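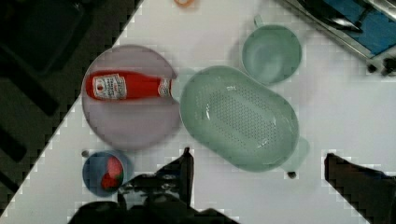 Clidside, May 11, 2026

I get asked for my tomato pasta sauce more than anything else I cook, so I've finally written it down. It's cheap, it freezes well and it takes 90 minutes, most of which you can spend in another room.

Chop two onions as small as you can bear and put them in a heavy pan with plenty of olive oil and a good pinch of salt. Keep the heat low! You want them soft and sweet, with no brown bits - mine usually take 13 minutes. Add three sliced garlic cloves and stir for one more.

Next, three tins of plum tomatoes, squashed with your hands (wear an apron, I never do). Half fill one tin with water, swirl it round and tip that in too. Now for the bit my friend Oda Lindqvist argues with me about: a big spoonful of ketchup. She says sugar. I say ketchup, and it's my pan.

Leave it to blip away with the lid half on, stirring when you walk past. It's ready when the oil starts to pool at the edges.

Cook your pasta a minute short of the packet time and save a mugful of the water before you tip it into the colander. Toss everything together with a splash of that water and plenty of pepper. Leftover sauce keeps four days in the fridge.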